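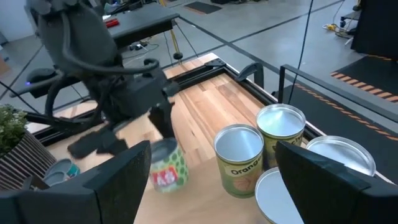
Home & Kitchen

18/12/2019

So I finally oiled the benchtop. Those of you who have been reading since October will know I have been going on about this for ages, and my sister has banned the topic at dinner, so you lot are getting the whole thing in one go. Put the kettle on!

When we bought the place in Rurnville the kitchen had a beige laminate bench with a burn mark the shape of Tasmania next to the stove. I lived with it for two years. I put a chopping board over Tasmania and pretended. Then the tap started leaking, and the leak got in under the laminate, and the whole end bit swelled up like a wet Weet-Bix, and that was that.

I wanted timber. I have always wanted timber. My nan had a timber bench in her farmhouse and it was cut to ribbons and stained with beetroot and I thought it was the most beautiful thing in the world. The bloke at the first showroom tried very hard to talk me into stone (he had a whole folder) and the second place quoted me 1385 dollars for a single length before they'd even talked about cutting a hole for the sink. I went home and sulked.

In the end I bought two lengths of Skondby, the paler one with the stripes, for 707 dollars all up including delivery. There was a darker one called Skalum that I nearly went with, and I still have a bit of a pang when I think about it, but our kitchen faces south and gets no sun at all until after lunch, and I reckon it would have been like cooking in a cave.

Now, the oiling. Everybody has an opinion about oil. I asked in the local Facebook group and got into what I can only describe as a brawl. Tung oil people do not like hardwax people. One fellow wrote me an essay about food-grade mineral oil and then argued with himself in the replies. I ended up with a tin of hardwax oil called Ledesma, which I picked mostly on the grounds that the hardware shop had it in stock and the girl on the counter had done her own bench with it.

I did a coat on the underside first, like the tin said. Then the edges, then the top. You wipe it on thin, and I mean really thin, thinner than you think, and then you wipe it off again and feel like you've done nothing. My first go was far too thick. It stayed tacky for three days and the cat walked across it on day two, so there was a trail of little paw prints heading straight for the toaster. Out came the sander. I went back to 180 grit, did the lot again, and by then it was a quarter to eleven at night and next door had put their telly up to drown me out. Sorry, next door.

Second attempt went on beautifully. Four thin coats, a day between each, a light rub with a grey pad in the middle. I kept the windows open the whole time and we ate toast on the back step for the best part of a week. 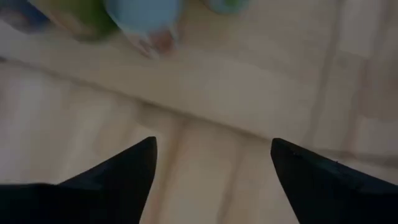 Pale timber, which is what I'm forever going on about.

The colour question is the one I got asked most, so let me have a go at it. Pale timber goes yellower when you oil it. It just does. If you want to know what yours will look like, wipe a damp cloth over an offcut and have a look before it dries, that's pretty close to the finished colour. I did this on three different offcuts at three different times of day and my husband came out to ask if I was feeling all right. You can get oils with a smidge of white in them to hold the colour back. I bought a sample sachet and thought it looked a bit chalky, but Nandi Mthembu from my Tuesday pottery class used one on her stairs and they look gorgeous, so maybe I just hadn't stirred it enough.

Looking after it hasn't been too bad so far. I wipe up around the sink every night. Turmeric is the enemy. So is the bottom of a wet tin can, which will leave you a lovely grey ring if you leave it sitting overnight, and I speak from experience with a tin of crushed tomatoes. Lemon juice and a bit of elbow grease shifted most of mine, then a dab of oil once it was properly dry. There's still a ghost of it near the window if you know where to look, and now of course I always look.

I've also been told I need to re-oil the sink end every six months. I've put it in my phone. We'll see.

Next job is the splashback. I'm tossing up between plain white tiles laid vertically and a dark green that my husband calls "public pool". If anyone has done green tiles with a pale bench, please send me photos, I'm at the stage of cutting up paint cards and sticking them to the wall with Blu Tack. And if you've still got laminate with a burn mark on it, I left a very good chopping board out on the nature strip this morning and it's yours if you get there before the rain does.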